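Section 4. Setting Up the Dance Ground and Public Area

This section is for site crews working on the Goltthorpe Gathering. Read Section 3 (Permissions and Welcome) first. No ground work starts until the elders' group has walked the site and signed the layout sheet.

4.1 Marking the ground

1. Collect the layout sheet from Purificación Barrios at the site office. Check that it is dated Nov 30, 2023. Earlier sheets show the old entrance and must not be used.
2. Find the center peg. It has a red cap. Do not move it.
3. Mark the edge of the dance ground with the rope supplied. Do not use spray paint or lime.
4. Leave 2 openings, one for dancers and one for singers. The public does not use either of them.
5. Rake the ground toward the edge. Pick up glass, wire and bottle tops by hand.

Note: Sand for the ground comes from the place named on the layout sheet. If the delivery docket gives another source, leave the sand on the truck and call the office.

4.2 Fire area

1. Set the fire tray where the elders' group has placed the marker stone.
2. Stack the wood upwind. Keep it covered until evening.
3. Put one extinguisher at each opening.

CAUTION: Only the named fire keepers may light or feed the fire. On a total fire ban day the tray stays empty and covered — there are no exceptions for rehearsals.

4.3 Public seating

The lawn holds 700 people seated. With the upper bank open it holds 1000. Rodrigo Benítez decides when to open the bank.

1. Lay mats in the front rows for families and older guests.
2. Put chairs behind the mats.
3. Keep the wheelchair path clear from the gate to the front row.
4. Tie the "No filming" signs to the rope, facing out. Some dances are closed to cameras and the MC will announce which ones.
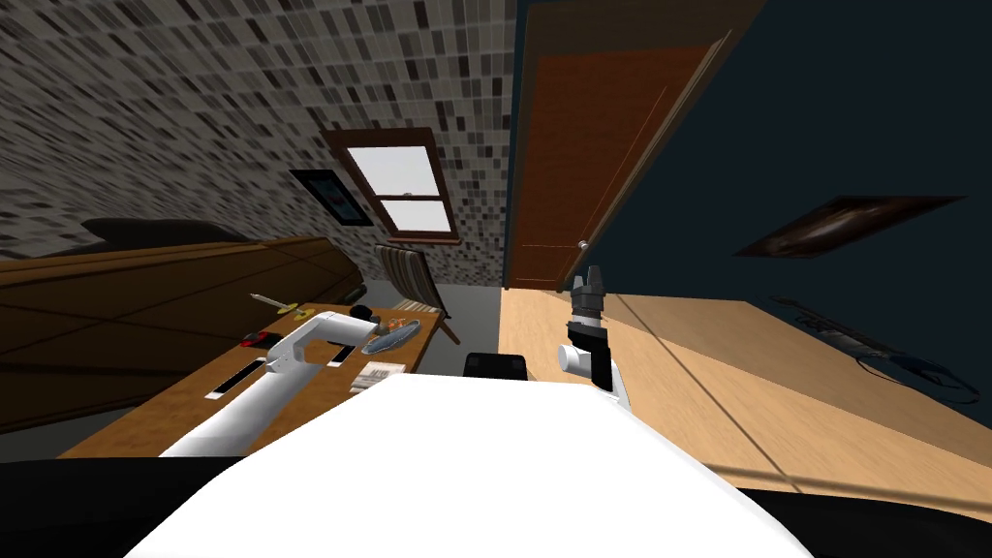 Fig. 4: Wooden table with small items, including a pencil.

4.4 Sound

1. Run the Prutix speaker cables behind the seating, never across the dance ground.
2. Test the MC microphone before the gates open. Clapsticks and voice are not amplified unless the singers ask.
3. Turn the generator off during the welcome.

Note: Spare cables are in the Fondley shed. Sign them out and bring them back the same night.

4.5 Closing down

Wait for the word from the elders' group before stepping onto the ground. Take up the rope last. Leave the center peg in place for the December session, and return the layout sheet to the office.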